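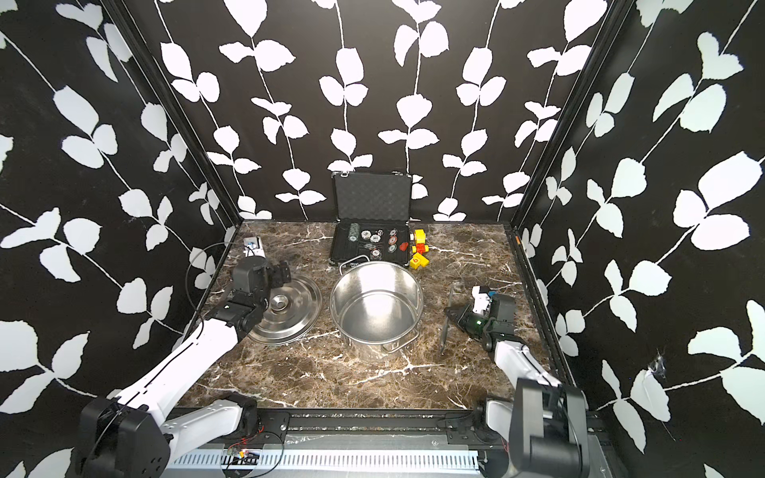

Figure 2. The two-arm cell with pot, lid, chip case and blocks. The left gripper is just above the edge of the lid.

Home | Papers | Authors | Search
Filed under: Robot faults and safety

4.2 The lid fault

I'll own up to this one, as I wrote the lid routine myself. Out of 626 runs on the Suta cell, 14 ended in a protective stop, and in 7 of those the left arm had pushed down on the lid when it should have closed on the knob! My first guess was the shiny steel fooling our depth readings (it does that a lot), but the Troker logs pointed at a stale height value left over from the previous run. We now clear it at every start, and I've lowered the force limit too. Only 2 stops have come up since, both on the right arm, and I'm still digging through those with the Hegazy checker.

© Helurance Papers | Contact | Back to top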